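Clidside Golf Links: robot mower and boardwalk inspection project
Progress report to the Bråten Fund, second instalment
Friday, July 19, 2024

Dear Wendelin,

You asked for something shorter than last time and with fewer tables, so I've put the tables in the spreadsheet and I'll just tell you where we've got to. The short version is that we've chosen the mowers, we haven't chosen the crawler, and the charging shed is going to cost more than I told you in May. Sorry about that last one, I'll come to it.

Mowers first. We had two makes on trial, the Predex and the Halia, both on the practice ground and then out on the two fairways nearest the clubhouse. The Halia cuts beautifully, and the greens staff loved it, but it wants a base station with a clear view in every direction and we've got trees all down one side. The Predex copes with trees. It's slower and uglier and the app is a bit of a pain (you have to log in again every time you lose signal, and you lose signal a lot out there), but it came home on its own every night of the trial and the other one didn't. So it's Predex, and we're ordering five.

The dealer wanted to sell us eight. I went round in circles on this with Dirk Haberkorn, who looks after all our machinery, and he made me write down which bits of grass each one would cut and on which nights. Once we'd done that, the last three had hardly anything to do. We'd sooner keep the money back for blades, batteries and a proper service contract, and add to the fleet next year if the rough gets away from us.

Now the shed. My May figure assumed we could run power off the existing pump house supply. The electrician has had a look and we can't, not with everything charging at once in the small hours. A new cable means a trench and a new board, and that puts the shed line up by 30 per cent. I've moved the difference out of contingency, so I'm not asking you for more, but contingency is looking thin and I'd rather you heard it from me now. I did ask about staggering the charging to get away with the old supply. It's possible, but then we'd be mowing into the morning and members would be playing round the machines, and that's the very thing we promised them wouldn't happen.

The crawler is the part I've enjoyed most and finished least. As you know, the idea is a small tracked robot that goes along under the boardwalk with lights and a camera, so we can check the timbers without sending people in on their hands and knees. We've now had two quotes to buy and one to hire. The hire price includes an operator and a written report, and for one long visit a year it beats buying by miles. Buying only starts to make sense if other clubs share it with us. I've written to a few and had a couple of friendly replies, but nothing I could put in a budget.

What's holding me up is access. None of the suppliers will promise anything until they know the clearance under the deck all the way along, so Dirk is measuring it. The top side is the easy half, the deck and rails we can walk and look at whenever we like.

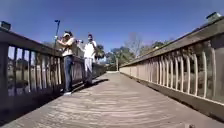
Should we buy the crawler out of this year's grant?
Hire it for the first inspection and leave buying until we know whether another club will share the cost.

If you're happy with that, I'd like to move what's left on the crawler line across to training. The Predex people run a two-day course, and I've pencilled in Dirk and one of the greens staff. At the moment everything Dirk knows about these machines is in Dirk's head, and he does like his holidays.

Spending to date is 35 per cent of the grant, a bit behind plan, almost all because the mower invoice hasn't landed yet. It'll jump when it does, so please don't be alarmed by the next statement.

Things I need from you: a yes or no on the training money, and a word on whether the hire fee counts as equipment or services under your rules. I've put it under equipment for now. The trench quote is on its way to you separately, as the electrician has spelt our name wrong and is redoing it.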